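Nimach metal tote bin, open top, grey: long-term review

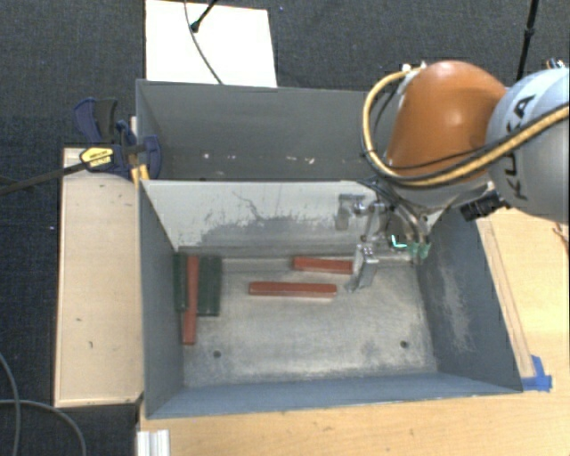 I bought my first Nimach bin because the plastic crate I had been using split down one corner and delivered its contents to my foot. The Nimach is a plain rectangular metal box with no lid, no clever hinge and no app. It comes in grey. There may be people who want it in another colour and they will have to learn to want grey. What you should know before ordering is that it marks, and it marks early. The inside walls go first: dark scratch lines that branch about like a map of minor rivers, a scuffed patch lower down on the far side, and cloudy pale streaks along the right-hand wall. If you are the sort who peels the film off a new kettle with ceremony, buy something else.

I have four of them now, in a workshop at the back of a house in Urnthorpe, where I make and mend wooden toys and the occasional bit of shop display. They hold bars, offcuts, painted blocks, clamps, and for one bad fortnight in November, potatoes. I have had the oldest long enough to have opinions, so what follows is more than the usual "arrived on time, seems sturdy" sort of thing.

Size and shape

The listing gives the dimensions and the dimensions are correct, a sentence I rarely get to write. The walls are deep enough that a tipped-in load stays in. They are also deep enough that small things go down to the floor of the bin and take up permanent residence. For long bars it is very good. They lie flat, you can see them, you pick one up by the end. For screws it is hopeless. I tried screws. I found some of them again at Easter.

Mulder, who make the rival bin, slope one of their walls so you can scoop things out with the side of your hand. Nimach have not done this and I miss it about once a week. On the other hand the Mulder bin takes up more shelf than its contents deserve, and two of them side by side leave a gap between the tops that fills with sawdust and pencils. The Nimachs push up square against each other and stay put.

Noise

Nothing in the product description mentions noise. Drop a hardwood block into an empty one from shoulder height and the whole street knows you have started work. My neighbour over the fence, Ebbe Grønli, is a patient man with a greenhouse, and he asked me quite gently whether I was building a tram. I cut a bit of old carpet to fit the bottom of the bin I use most, and that cured the worst of it. The carpet does collect dust and has to come out for a shake. Leave the lining out if you store anything oily. I did not leave the lining out.

The marking business

Back to the scratches, as it is what most of the cross reviews on the shop page are about. One buyer gave a single star because his bin was "ruined in a day". Mine were ruined in a day as well, and have gone on being ruined ever since with no effect on their ability to hold things. I have not had one dent badly enough to rock on a flat bench, and I have dropped two of them. The corners have held. I did once try to polish out a scuff with a green scouring pad, and so I now own a bin with a scuff and a large dull oval round it.

What I would say is that the scratched surface makes it harder to spot small dark things at the bottom. Bright colours are no trouble at all. Dark green paint, in a corner, in the afternoon, with my eyes, is a different matter. I have moved a lamp.

Lifting and carrying

Empty, fine. Half full of softwood, fine. Full of beech, you will want to think about your route first, and open the door before you pick it up. The rim is kind enough to the fingers over short distances, but I would not carry a loaded one up a flight of stairs without gloves. I know this from the stairs.

They do slide nicely along a smooth wooden bench, sometimes further than you had in mind. I stuck rubber feet on one. They came off. I stuck them on again with better glue and they came off with a bit of the bench.

Price

I paid 39 for each of the first two and 30 for the others, which had been returned by someone and were described as "cosmetically imperfect". I put them next to mine and could not tell which were which by teatime. If the seconds are in stock, buy the seconds. You would only be paying extra to do the scratching yourself.

You can spend far more on this sort of thing. Pimance do a storage wall with bins on runners, soft closing, at 1,850 for the small version, and I have stood in front of it at a trade fair making the noises people make at yachts. It is lovely. It would hold roughly what I keep in these, and I would be afraid to put anything in it.

Grumbles

The label holder is sold separately and falls off. I use masking tape and a marker.

The bins do not nest when empty, so four empty bins need exactly as much room as four full ones. For anyone short of space this is the real drawback, well ahead of the scratches, and I am surprised it does not come up more.

The price sticker is put on the inside, with an adhesive that should be looked at by the people who build bridges. White spirit, a hairdryer and bad language, in that order. One of mine still has most of its barcode.

Would I buy it again

I have done so three times, so yes. It is a loud, plain, heavy box that looks second-hand before you have found somewhere to stand it, and it has outlasted two plastic crates and a wicker thing my sister gave me. Four stars. The fifth is being held back until they sort out the sticker.

Update: the seconds are out of stock again. Someone has written to ask whether the potatoes kept well. They did not, it gets warm by that wall.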